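The Odds and Ends Table

The storage unit in Jeramville is closed out as of July. It was number 232, on the second floor, at the end of a hallway where the lights shut off if you stood still too long. I paid for it for longer than I want to add up. Most of what was in it was easy to deal with. The furniture went to Yhon Carhuamaca, who had just moved and needed a dresser and didn't care what color it was. The books went in two trips to the library sale. What I was left with was a tote of small stuff that didn't belong with anything else.

I have written before about how I do closets and kitchen drawers. Small stuff is different, and I am slower at it. With a drawer you know what the drawer is for. With a tote of leftovers you have a wire rack next to a toy next to a packet of something, and each one needs its own decision.

My rule this time was that nothing goes back in the tote. It all comes out on a table, it stays out, and it leaves the table only when it has somewhere to go. I did it in batches, mostly after 7 p.m., and put up with having the table full in between.

The setup

A light-colored table against a plain wall works best for me. On a dark table I lose things, especially anything black. I put the things I haven't decided on in a row along the back and keep the middle open for whatever I'm handling. When I finish with a thing it either leaves or goes back in the row, and then I pick another one.

I used to make piles. Piles turn into one pile by the second evening. A row stays a row, and I can see every item without lifting anything. 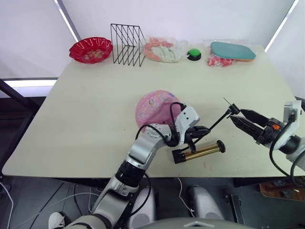 One batch, with the undecided things along the wall and the gold tube out in the middle.

The back row in this batch was the red bowl, the black file rack, a clear bag of soft things, the green button and the teal pad. Going through them:

The red bowl is plastic and has a fluted rim. I'm fairly sure it came from a Bruvatley back when they still had the party aisle. I kept trying to give it a serious use and it doesn't have one. It is a bowl for small things that are waiting, so I let it be that. It went on the shelf by the door, and it now gets the change and the spare keys.

The file rack I nearly got rid of. It's the stepped wire kind, and I don't have enough paper anymore to fill one. But it had nothing in it and weighs next to nothing, so I tried it in the kitchen for pot lids. The small lids fall through. The medium ones stay put. It's under the counter now with the medium ones, and the small lids are back in the drawer where they have always been a nuisance.

The bag of soft things, pinks and pale greens, I left closed until the end of the evening. Soft things are where I lose time. I unfold them and start thinking about who they were for. If a bag like that is already together and already clear enough to see into, I'd say leave it alone until you have the energy.

The green button is one of those game buzzer types. I have no memory of buying it. My sister says it came with a trivia set and that we played it exactly once. I looked through the rest of the tote for the set and didn't find it. A button with no game is hard to justify, but her kids wanted it, so it's theirs and they can work out what it's for.

The tube took more thought. It's brass-gold with black caps on both ends, and I moved it around the table for most of an evening because I couldn't decide what kind of thing it counted as. In the end I put it in the garage drawer with the other hardware I can't name. I know that drawer is just a smaller tote. I've made my peace with one drawer.

The cloth problem

At some point you have to deal with the fabric. I had an orange-peach piece and a white one that ended up in the back row in a heap. My notes say "wash, then decide," and that's a stall, but a useful one. Washed cloth gets folded, and folded cloth takes up a third of the space and looks like something you'd use.

The white one became a rag. It was never going to be anything else. The orange one I kept. It fits over the top of the sewing machine, which had been sitting under a pillowcase.
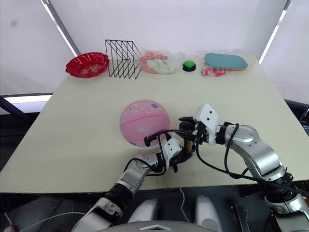 The pink ball in the middle, orange and white cloth still unfolded behind it.

I also finally dealt with the teal pad in this round. It has an orange edge and it's about the shape of a paddle head, and I'd been passing over it because it still had thin plastic around it. Things with the plastic on feel new, and new things feel like they should be kept or returned. It was years too late to return it. I took the plastic off, threw the plastic away, and gave the pad to the donation box. The little red-and-white packet next to it went in the trash the same evening.

I tried logging all this in Trivitz, the home inventory app, and gave up after the first evening. It wants a category for every item, and my list was mostly "other." A sheet of paper on the wall did the job. I wrote the thing on the left and where it went on the right. If the right side was blank, it was still on the table.

The ball

The pink ball was the last thing to leave, and I'll admit I went back and forth. It takes up more room than anything else in the tote did. It has cartoons on it, including an astronaut and a rocket, and it has the bumpy surface and the seams of a basketball. It does not hold its air. I've put air in it more than once and within a week it has a dent in the top again.

We have a real basketball, an old Puma one with the lettering mostly worn off, and that lives in the trunk of the car. So the pink one isn't needed for basketball. What it's good for is rolling around the living room with a two-year-old, and for that it's better a bit soft. It doesn't knock anything over and it stops when it hits the couch.

I pushed on the valve, looked for a leak along the seams, and didn't find one. A neighbor told me to hold it underwater in the sink and watch for bubbles. I haven't done it yet. I'll report back if I do.

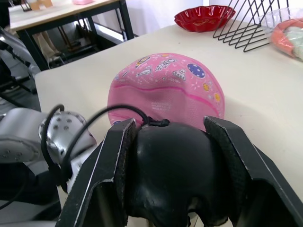

Where things stand

The table is clear as of this week. The sheet came off the wall with one line still blank on the right side, and that line is the bag of soft things. It's on the chair in the hall. I opened it, closed it again, and put it by the door where I'll trip over it until I do something.

The ball stayed. It's in the basket with the blocks, pressed down enough that the lid fits.

The tote itself I washed out and gave to Yhon, who is using it for extension cords. Next up is the shelf over the washer. I haven't looked at what's behind the detergent since we moved in, and I need to borrow a step stool before I start.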